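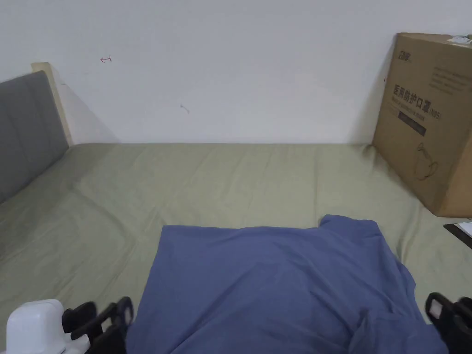 Fifty-two rolls and one very patient heron

Posted in August by Karla Espinoza
Filed under: Film & Darkroom, Birds

I finally finished scanning the heron project! All 52 rolls, medium format, a dozen frames to a roll, and I am so happy with it that I've been walking through the kitchen grinning at the toaster.

For anyone new, I've been photographing the same great blue heron (I'm pretty sure it's the same one, there's a notch in the left side of the bill) at Skikdale Pond since the winter before last. I started because I wanted an excuse to use my dad's old twin lens camera, which has no meter, no zoom and a focusing screen that flips everything left to right. If you wanted to pick the worst possible camera for a bird, you'd pick this one. I love it.

The flipped screen is what got me hooked. The heron would step left and I'd swing the camera the wrong way, every single time, for weeks. Then one morning my hands just knew. I shot a whole roll of her fishing along the reeds and came home with four sharp frames, and four felt like an absolute fortune.

Out of all the rolls I ended up with 564 scans worth keeping. The rest are reeds, fog, my thumb, and one lovely accidental double exposure of the pond on top of Faraji's birthday cake, which I've already printed for him. He hung it in his hallway – upside down, and we both agree it's better that way.

A few things I learned, in case you're tempted to try something like this:

Stand still for longer than seems reasonable. Twenty minutes in, the heron stopped looking at me. Forty minutes in, so did the ducks.

Overcast is wonderful. I spent the first spring chasing golden light and the feathers came out either black or blown. Flat gray mornings gave me every bit of that slate blue in tones I could print (black and white, obviously, but you can feel the blue, I swear you can).

Write down your exposures! I didn't for the first nine rolls and I've regretted it ever since. Shaohua Feng lent me a tiny waterproof notebook after that and now I'm hopelessly attached to it. Shaohua, I owe you a notebook.

Printing is next. I'm using fiber paper, 11x14, and I've done three so far. My favorite has her mid-swallow with her neck in a ridiculous zigzag. The highlights on the throat took me seven test strips and a lot of dodging with a bit of card taped to a wire, and I'd happily do it all again tonight.

Hilkka Salminen asked whether I'd make a little book out of it, and yes, I think I will! I'm imagining something small, stapled, one picture per spread, with the misses in the back. I have the cover picked out already. It's the very first sharp frame from roll six, with her back to me.

Back at the pond tomorrow at 5:30 with a fresh roll in the camera.

Older | Newer | Archive | About | Contact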